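The One-Tray Table: A Gallery
Words by Tuulikki Ikonen

I have been told that a tray will fix my table, and I have my doubts.
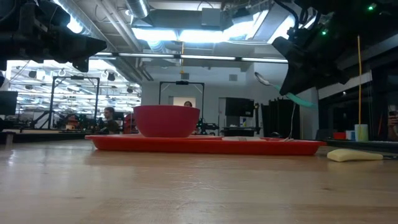
The claim comes from Stellasley, a tidying course that a surprising number of people I know have now paid for. Put a tray in the middle of any table that collects stuff. Whatever you need goes on the tray, whatever doesn't fit goes away, and at the end of the session you lift the whole thing off and wipe underneath. There is a workbook. It runs to seven chapters, which seems like a lot of chapters for a tray.

Venla Ahonen took the course last November and has been after me ever since. I agreed to try it on a table that gets used by more people than me, for two weeks, and to keep notes. They are a line or two each, give or take, and I have left the grumpy ones in.

The tray and the bowl
Red bowl, red tray. Stellasley likes a "family of color," the idea being that things that match look put away even when they're out. A red bowl on a red tray still looks to me like a bowl somebody left out.

The shape
Long and shallow, with a raised rim. The rim I'll grant them. The length I'm less sure of, as a long tray eats the part of the table where you'd otherwise put your elbows.

Paper
The workbook says no paper on the tray, ever. There is always paper on the tray. It starts with one flat white piece, and by Thursday you are reading the back of an envelope to find out whether it matters.

The sponge
Pale yellow, and on the wood instead of the tray. According to the method it should live at the sink. According to anyone who has wiped a table twice in one morning, it should live where the table is. Onni Suominen and I are on the same side of this one, and it doesn't happen often.

The spoon
White at one end, teal at the other, and no relation to the color family at all. I like it the best of the lot. I was advised to replace it with something "in tone" and I won't be doing that.

The wood
Light, honey-colored, and quick to show glare from the ceiling lights. The course sells a table oil under the Rultetti name that is meant to help. I put it on one corner of my own table at home and couldn't pick out the corner afterward. Venla says she can.

The next table over
A white cup, a little red box and a little blue-and-white one. Chapter three calls this "drift," meaning the mess you evict from one surface settles on the closest other surface. Full marks for naming it. I'm still waiting for the chapter that stops it.

Where I ended up
Wiping is quicker with a tray, up to a point: you still have to lift the thing, and you still have to take the bowl off first if you're carrying it any distance. Finding a spoon takes exactly as long as it did before. Pentti Partanen, who never read the workbook, kept the tray tidier than Venla did, and I'd like somebody at Stellasley to look into that.

I'm keeping the tray for now. The workbook is free to a good home, with pencil marks in chapters one to four and none after.

Comments are open below. Seija Tuominen has already written to say I skipped the labeling exercise in chapter five. I did, and I'm not going back for it.

Posted Monday, September 11, 2023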